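Battery sorting cell: setup and upkeep notes
Steneck project, Nirkia bench
Last edited 26/03/2025

Read this before you trust the numbers. The log holds 3,006 pick attempts, and 1,908 carry a "success" flag. The flag only means the gripper closed on something. It does not mean the battery went into the right bin, and I would not quote it as a sorting rate.

Hardware
Two arms on an aluminum extrusion frame, pale work board inside it. Bins are plastic and sit directly on the board.
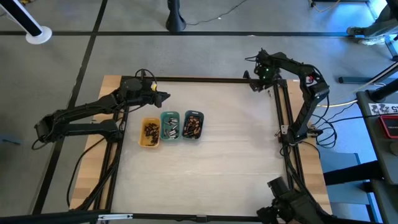 Fig. 1. Cell with batteries in all three bins, arms over the board.

Setup
Home both arms before placing the bins. The Chisholm config file has bin positions typed in by hand, so a bin that gets bumped stays wrong until someone edits the file. Auto-detect is listed as supported. I have not seen it find the yellow bin twice in a row.

Upkeep
The schedule says to check the gripper fingers every 2,000 cycles. I do it every 1,000. Look at the cable loops at each arm base while you are there, and re-zero the wrist if you touch a connector.

Loose batteries on the board are the harder case. Expect more missed picks where they bunch up near the rails.

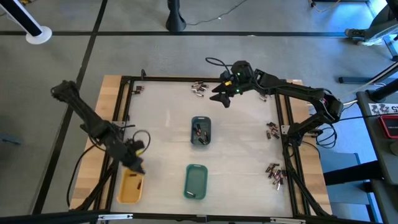
Sondbridge: We ran the same config and the re-zero step did nothing for us. Tightening the frame bolts did. I'd put that first in the upkeep list.

Could be. Bolts are not in the schedule at all. Added to open issues, untested on this bench.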